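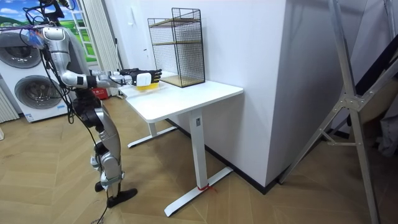 Let the repair shops stay in the high street

When I moved to Urkcombe, I brought with me one bad habit from my home country: I do not throw away a thing before somebody has tried to mend it. In my first winter the zip of my coat broke. I asked at work where I can repair it, and my colleagues looked at me with pity. A new coat, they said, costs less than my time.

I found a place in the end. Kavasik is a narrow shop between a bank and a bakery, and the sign over the door says 1869, although I think the first owners sold saddles. They changed my zip in 2 days. The coat is still on my back as I write.

Now the council wants to raise the rents on that side of the street. The letter which went to the shops is dated 27 February 2020 and speaks of "bringing the frontage up to its potential". I have read this sentence many times and I still do not know what a frontage can dream of. I suppose it means coffee.

I have nothing against coffee. But a town can drink only so much of it, and a broken zip, a kettle with no lid or a lamp that does not light must go somewhere. At present most of them go to the tip. People say that repair can move to the industrial estate, where the rent is low. Etamov, the shoe mender, did exactly this. He had a good trade here, and out there he closed before two years were over. You do not take a bus and then walk along a main road for one heel. You buy new shoes, and you feel a little guilty, and then you forget it.

The other argument is that young people do not want this work. I am not sure. At Oyelaran, where they mend radios and sewing machines, there is a list of people who ask to learn. The shop cannot take them because it cannot pay them, and it cannot pay them because so much goes to the landlord.

My proposal is modest. Let the council keep the old rent for any shop that earns most of its money from mending. The papers for the meeting put the loss at 1232 pounds a year for each shop. The same council paid 2000 pounds for the flower baskets on the bridge – I like the flowers, but they were dead by autumn.

The consultation is open until the end of the month, and the forms are at the library desk. Please write in your own words, even if your English is like mine.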